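Planning a Gripper Purchase: A Guide for Departments

Updated December 2024

Requests for robot grippers must reach the Niven equipment office by the end of April. Follow the steps below before asking for a quotation.

Step 1. Write down the task. State the heaviest and widest part to be handled, and the number of working hours expected each week.

Step 2. Set the full budget. The standard Sarno two-finger unit is listed at £1805. Add £284 for the mounting plate and cable set, which Broreck invoices separately. Spare fingers are ordered in packs of 4 and should be entered on their own line.

Step 3. Check delivery. Allow 90 days from order to receipt – longer if the fingers are to be cut to a special shape.

Step 4. Test the choice in simulation. Load the supplier's model into Darkadance and run the task with the real part sizes. Save the results with the request. 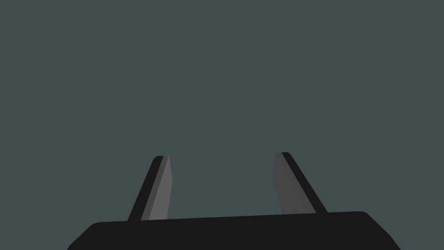

Finger shape affects both the price and the range of parts a gripper can hold. Ask the supplier for the opening at the tips as well as at the base. On a model such as this one, where two flat grey fingers lean inward from a wide black housing, the gap is narrower at the top, and a figure taken at the base would overstate the room available. Enter the tip measurement on the form.

Step 5. Send the form, the quotation and the saved results to the equipment office together. Incomplete requests will be returned.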